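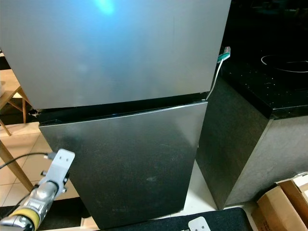
Gøran Haugen writes that he wiped down his dark refrigerator door three times with a general kitchen spray and each time it dried with more streaks than it started with. He asks whether the finish is damaged or the method is wrong. In most cases it is the method. Spray cleaners leave a surfactant film, and a dark finish shows that film far more clearly than a silver one.

Cleaning a dark steel door

Dust first, with a dry microfiber cloth. Grit dragged across a coated panel under a wet cloth will leave fine scratches, and these cannot be polished out of black stainless. The dark color is a thin surface layer over ordinary steel.

Mix one teaspoon of dish soap into a quart of warm water. Wring the cloth until it no longer drips. Work from the top of the door down, following the grain where there is one. Go over the panel again with a second cloth and plain water, then dry it at once with a third. Air drying leaves mineral spots in hard-water areas.

Do not use:
Chlorine bleach or anything containing it
Scouring powder, steel wool, melamine sponges
Oil-based stainless polish on black or charcoal finishes
Glass cleaner with ammonia

Stubborn fingerprints near the handle side come off with white vinegar diluted one to three. Test it low down near a corner first. Rinse and dry as before.

The top edge of the lower door

On two-door models the upper rim of the bottom door collects crumbs and grease, and it gets missed because the gap is narrow. Open both doors and wipe the rim with the soap solution. Clean the gasket folds at the same time with a soft toothbrush. A gasket that stays sticky after cleaning should be wiped again with plain water; soap left in the folds attracts dirt.

To check the seal, close the door on a strip of paper and pull. It should drag. Test every few inches — the hinge side often seals well while the opposite corner does not.

Clearance beside a counter

Where a refrigerator stands next to a base cabinet, leave the side gap given in the manual. If the manual is lost, the spec sheet can usually be found under the model number, printed on a label inside the fresh food compartment. Cords should not be pinched behind the cabinet or run over a cooktop.

Speckled dark counters hide crumbs and show water marks. The same soap solution is suitable for sealed granite and for most laminates. Vinegar is not suitable for granite, so keep the diluted mix off the counter while treating the door, or lay a towel along the edge.

Vacuuming the coils

Twice a year, more often with pets. Unplug the unit, remove the toe grille and use a crevice tool. Allow 30 minutes for the whole job. Coils mounted at the back require the unit to be pulled straight out; put a sheet of hardboard down first if the floor is vinyl. Plug in again and check the temperature the next morning. The fresh food section should read between 35 and 38 °F.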